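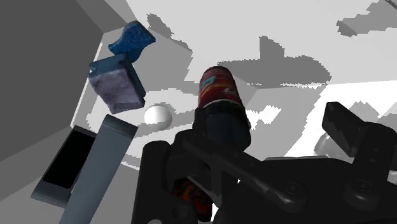
When I was a child, my aunt Şengül Kocabaş kept every metal can that came into her kitchen. She washed them, took off the paper and put them on the balcony with basil and mint inside. I thought all families did so. Only when I moved away did I learn that many people throw a can in the trash the same minute it is empty.

I started to save cans again last June, after I paid too much for three clay pots at Dollero. The pots were nice but one of them broke on the bus. At home I had a big tomato can in the sink, and I remembered the balcony of my aunt.

The holes in the bottom are the most important part. For my first can I made only one hole, in the middle, and the parsley became yellow in two weeks. The earth smelled like an old cellar. Now I make five or six holes with a nail and a hammer, and I do it from the inside to the outside, so the sharp edges do not stay where the roots are. To keep the can from bending, I put it over a piece of firewood first. The can in which coffee was sold is a little too hard for my nail, so I borrow a drill from my neighbor Tuva Grønli.

Tuva is from the north and she has other ideas than my aunt. She paints her cans white, because she says the dark ones become too warm by the window. I tried one white and one plain, both with basil, and I must say I did not see a difference. But my window has sun only until 11 in the morning, so maybe it is not a fair test.

About size: a can of 700 grams is good for mint or chives. The small ones are too small for everything except seeds - I use them only for two or three weeks and then I move the plants. Basil from the supermarket is in fact many plants in one pot, and if you separate them carefully you can fill four cans. I paid 110 for such a pot on Thursday and it was already in flower, so I cut the top off and we ate it with eggs.

Rust is a problem I did not solve. After one winter the bottom of a can becomes brown and leaves a ring on the windowsill. My aunt put an old plate under each one. I have no old plates, so I use lids from yogurt, and they are not big enough for the largest cans. If somebody knows a paint that is safe near food plants, please write me in the comments.

Next I want to try strawberries. Tuva has promised me two small plants from her garden when she comes back from her sister.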